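Workshop Tips: Good Practice for Two-Handed Robot Benches

Reading time: 4 minutes

Print this page | E-mail this page

These rules apply to a small bench where a two-handed robot moves light household objects on and off a plate. They were written for the Ovari bench notes and assume electric hands, a fixed table and one operator.

Table and backdrop

Use one matte color for the table and a dark, non-reflective cloth behind it. Gloss finishes produce highlights that confuse the vision software. Wipe the surface with a damp cloth and let it dry before powering up. Fix the cloth at the top and keep the hem clear of the work area. Clear everything from the table that is not part of the task, including pens, tape and spare screws.

Speed and force

Set the wrist speed limit to 400 mm per second for setup and leave it there until 12 clean cycles have been logged. Grip force for light objects should start at 9 newtons. Raise it one step at a time, and only after a slip. Write the new value on the bench sheet before the next cycle.
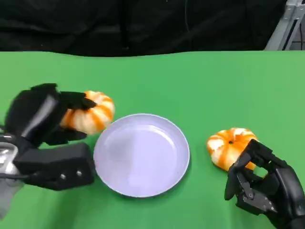

Each hand gets its own work zone. The two zones may share the plate, but only one hand may be inside the shared zone at a time. Program the second hand to hold position until the first has released its object and backed off. If the controller cannot enforce this, run the hands one after the other.

Emergency stop

Mount the stop button on the operator's side, within arm's reach. Test it at the start of every shift with both hands moving and nothing gripped. A stop that cuts power may let a hand open, so never test it with a breakable object in the grip. Label the Voltex supply and the controller with the same bench number.

Cables

Inspect cables every 24 operating hours. Look for flattened spots, shiny wear marks and loose ties.
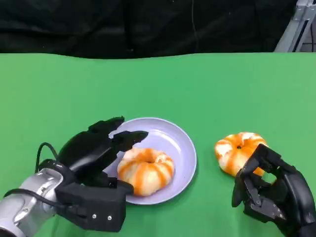 Slack must be set with the arm at full reach, then checked again with the wrist turned to both limits. Too little slack pulls on the connector, and too much will drag across the table or catch an object. A cable that arches up from the wrist over the forearm, as on the left arm, needs both checks, and the loop must stay clear of the fingers in every position. Replace any tie that has slid along the jacket.

Fasteners and joints

Check palm and wrist screws with a hand driver at the same interval as the cables. Do not use a power driver on small screws. Move each finger joint through its range with the power off and note any that bind. Keep oil off the fingertips.

Recording faults

Log every drop, contact between hands and unplanned stop. Enter the cycle number, the object and the speed setting. Do not change two settings between cycles.

Related items

Venckus hand driver sizes
Choosing matte paint for a bench top
Vostville workshop lockout checklist
Cable ties: when to replace them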